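The Jestanberg Serrated Utility Knife, After One Long Summer of Sandwiches

Posted 2022-05-24 in Kitchen Things

I bought the Jestanberg last August, which makes this less a review than a progress report on a relationship. Most knife reviews are written in the first week, when every knife is wonderful. Mine has had time to disappoint me, and it has done so in only one or two areas.

A little background. I own too many knives. My brother-in-law, Ludger Diekmann, who cooks better than I do with a single blade he sharpens on the bottom of a mug, regards the magnet strip on my wall as a cry for help. I went into Gasside for a dish rack and came out with a dish rack and a serrated utility knife. The clerk didn't even try very hard.

The Jestanberg is a small knife. The handle is black plastic with two visible rivets, and I suspect the rivets are decorative. It feels light, lighter than you want when you have just paid for it, but after a month I stopped noticing and after two I was reaching past better knives to get to it. The serrations are fine and rather shallow. Jestanberg calls this a "precision wave" on the packaging. I call it small teeth.

What it is good at: anything with a skin that resents you. Tomatoes, plums, salami, the sort of crusty roll that usually ends up flattened and hollow. You lay the blade on, draw it back, and it goes in. With my old paring knife I had a system of pressing down, sighing and then stabbing. I don't miss the system.

Tomatoes are the reason anyone buys a knife like this, so I was strict about them. I did supermarket ones in winter, which have the texture of a tennis ball, and the big soft ones that Kerstin Pfeiffer grows along her south wall and leaves on my step in a bag with no note. The hard ones came out in slices thin enough to be stingy with. The soft ones held together as well, provided I let the teeth do the work and kept my opinions out of it.

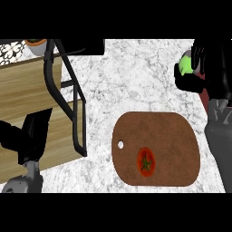

One tomato, whole, on the board.

What it is bad at: onions, for a start. You can do it, but the cut faces come out slightly ragged and you will cry more than usual. Herbs are worse. I tried parsley once and got something I would describe as lawn. It is also too short for a proper loaf, a fact that did not stop me from trying, and the resulting slices were shaped like doorstops. Get a bread knife for bread. I own three, so I have no excuse.

Then there is the sheath. The Jestanberg comes with a clip-on plastic one that holds the blade so firmly that getting the knife out is the most dangerous thing you will do all day. I wrote to the company about it. A Heike Baumgart in customer care replied very politely that the fit "will relax with use." It relaxed in March. It now falls off in the drawer if you look at it, so I can confirm she was right and that I should have been more specific about what I wanted.

Sharpening is the usual problem. You can't really do serrations at home, or I can't. Kwame Amissah at the market stall, who does my other knives, turned it over twice, handed it back and told me to come see him when it was actually dull. That was in the winter, and it still isn't, so I have no idea what he plans to charge.

I tried it against the two obvious rivals. The Cositz is heavier, prettier and comes in a box with a ribbon pull, as though you were proposing to someone. It cuts a roll about as well and a ripe tomato slightly less well, and the handle is slick when your hands are wet. The Ouazzani has the best grip of the three and the worst blade, which started leaving torn edges by its second month. I gave it to Jörg Oltmanns for his camper van, where standards are lower. He is delighted with it and keeps sending me pictures of sausages.

As for the dishwasher, the leaflet says no. I said yes 7 or 8 times before I read the leaflet. The handle has gone a bit gray and chalky near the end and the blade doesn't seem to care.

Would I buy it again? Yes, and I have, as a wedding present, along with a note telling them to throw away the sheath.

Good: tomatoes, rolls, cured meats, price
Less good: onions, parsley, sheath, my willpower in Gasside
The dish rack: wobbles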